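Ticket 2338 – Right arm episodes rejected by the checker, mug hanging task
Project: Storkville
Site: Gevmont, cell 2
Opened by: Hauwa Isah
Assigned to: Peadar Fahy
Opened: 07/05/2019
Priority: normal
Status: waiting for confirmation

Hauwa Isah wrote:

The checker is rejecting a lot of the mug hanging episodes from cell 2. The message is always the same one:

REJECT: gripper state and image out of step (right)

The operators say the episodes look fine to them. I watched a few back and the mug ends up on the stand, so the task itself is being done. Left arm is never mentioned in the message. Out of the last 21 episodes we lost 13. The day before we lost none.

Same task sheet as before: white mug, wooden stand, brown paper down, right arm picks up and hangs, both arms go back to rest with grippers open. Nothing was changed on our side that I know of. Recording software was updated overnight but I was told that was only the upload part.

I have told the operators to carry on for now and put the rejected ones in the hold folder.

Peadar Fahy wrote:

Please don't delete anything in hold, they may be fine once the times are fixed.

Can you send me the gripper log for a rejected one and a passed one? And has anybody moved the paper or the stand since the last calibration? The stand is allowed to move between episodes, the paper is not.

Hauwa Isah wrote:

Logs are in the ticket folder. Paper is where it was, taped at the back. The left edge has curled a bit but it did that last week too. Stand gets put in a new spot and turned for each episode as the sheet says.

Also pulled some stills out of the recordings so you can see the set-up we are using.
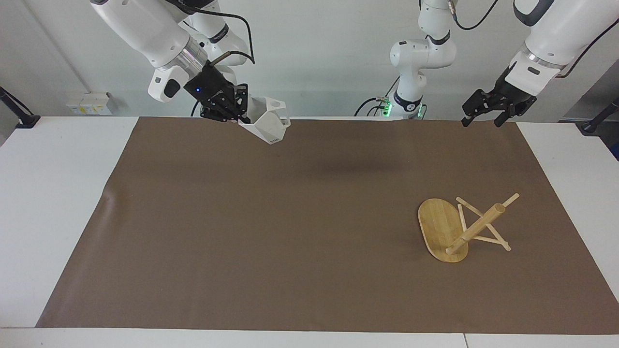
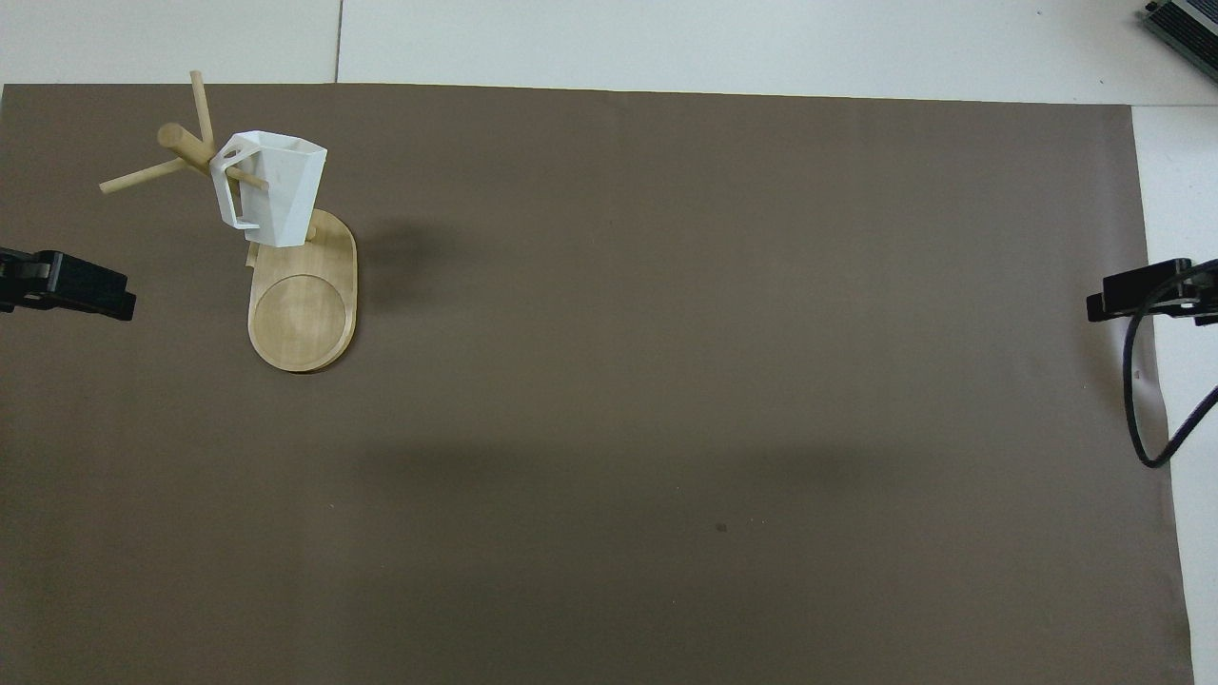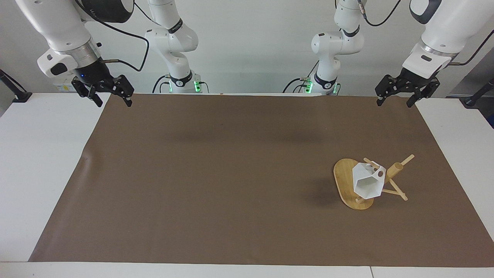
Stills from cell 2, mug hanging task. The first has the mug in the right gripper, the other two have it on the stand.

Peadar Fahy wrote:

Thanks. Set-up looks right to me and I don't think it has anything to do with the fault. I went through the logs instead.

In the passed episode the right gripper opens at the same moment in the log and in the video. In the rejected one the log is early by 15 frames. The gap is there from the start of the episode and doesn't grow, so it isn't a slow clock. It looks like the right gripper stream starts before the cameras do and gets lined up on its first sample instead of on the start signal.

Things to try, in this order please:

1. Stop the recorder and start it again without touching the arms. Record one episode and run the checker.
2. If it is rejected, unplug the right gripper cable at the base, wait, plug it back in, restart the recorder. One more episode.
3. If it is still rejected, go back to the February build of the recorder.

Hauwa Isah wrote:

Step 1: rejected, same message.
Step 2: passed. Recorded another straight after, passed. Third one rejected.
Step 3: not done yet, Sarahí Cortés has the build on her machine and is out until after lunch.

One thing from Mal-soon Chae, who was operating. The ones that fail seem to be when she starts the next episode quickly, before the light on the pedal has gone out. When she waits for it they pass. She tried it both ways a few times and it held up.

Peadar Fahy wrote:

That fits. If the previous episode hasn't closed when the new one starts, the right gripper stream stays open and carries on with its old buffer. The left one is opened second, so it gets reset anyway. The update did touch this after all – the closing step now waits for the upload to be queued, so it takes longer than it used to and people are getting in ahead of it.

For now: wait for the pedal light to go out before starting. No need to go back to the February build, leave step 3.

I will put a block in so that the pedal does nothing until the last episode is closed. Saadet Keskin is going to look at shifting the held episodes by the known gap and running them through the checker again. They should not go into training until that is done. The video in them is good, it's only the right gripper values that are in the wrong place, but an example where the hand opens too early is worse than no example for this task. The model will learn to drop the mug.

Saadet Keskin wrote:

Shifted the held ones and ran the checker. All pass now except one, where the operator stopped early, so that one was going to be thrown out regardless. I've marked the rest as repaired in the notes field so they can be left out later if anyone wants to.

Hauwa, could you look at a couple by eye before I move them over? Check the moment of letting go on the peg.

Hauwa Isah wrote:

Looked at four. Letting go matches in all of them. OK to move.

Will leave this open until the pedal block is installed on cell 2.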